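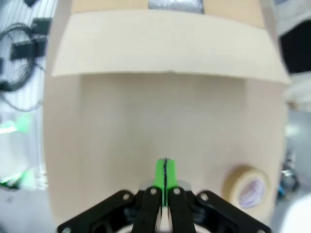 Backup cameras, parking sensors and lane cameras are wonderful little helpers, and they work so much better when they're clean! I started paying attention to mine after a winter of salty roads, when the picture on my dash looked like it was coming through a glass of milk. Everything you need fits in one box by the garage door. An open cardboard box is perfectly good for the job, and you can fold the front flap down and out so you can reach in without bending the other sides. Mine holds cloths, a soft brush, two spray bottles and a headlamp, and I grab it every time I fill the washer fluid.

What goes in the kit

Microfiber cloths, the thin kind sold for eyeglasses, plus a few thicker ones for paint
A spray bottle of plain distilled water
A second bottle with water and a drop or two of dish soap
A soft makeup brush or a new paintbrush, 1 inch wide
Cotton swabs
A small flashlight or headlamp

Label the bottles. I mixed mine up once and spent a whole evening chasing soap streaks.

The backup camera

Find the lens first. On most cars it's tucked above the license plate or next to the trunk handle, and it's about the size of a shirt button. Rinse before you wipe! Grit is what scratches these lenses, and a dry paper towel drags it right across. Spray with plain water, let it run off, spray again, then dab with an eyeglass cloth. If there's road film left over, use the soapy bottle and rinse once more. Corners clean up nicely with a damp cotton swab.

Put the car in park, set the brake, switch everything off and do the cleaning. Then get back in and check the picture. If it's still foggy and the outside is spotless, there may be moisture behind the lens, and that's one for the shop.

Parking sensors

These are the small round dots in the bumpers. Brush off dried mud, rinse, and wipe gently. Keep pressure washers well back from them (your manual will give a distance, so go by that). In slush season I wipe mine every morning, and the random beeping at the end of my driveway has pretty much stopped. Bumper stickers and plate frames can set them off too. I had a Flaminstead plate frame that stuck out just far enough to drive the rear sensors crazy, and it went in the drawer.

The camera behind the windshield

Lots of newer cars have one up by the mirror for lane keeping and automatic braking. Clean the outside glass in front of it just like the rest of the windshield, and check that your wiper blades sweep that patch without leaving a stripe. Inside, leave the housing alone. Don't poke, don't spray, don't pry off the cover. If the windshield gets replaced, ask whether the camera needs to be recalibrated before you drive off.

Radar panels

The front radar often hides behind the badge or a smooth plastic panel low in the grille. Packed snow will shut it off in no time. Use your hand or a soft brush, never the hard edge of a scraper. Skip wax on that panel unless the manual says it's fine.

How often?

Every 10 days suits me from fall through April, and after that I do it with the regular wash. The drive from Ginden out to Lakel is all gravel at one end, so a trip there earns a cleaning no matter what the calendar says. The whole routine takes 15 minutes, less if the kids hold the flashlight. They love watching the picture on the dash go from mush to clear!

One more for the glove box: keep a spare eyeglass cloth in a zip bag. Gas station towels have who knows what in them.

Posted 7 Sep 2018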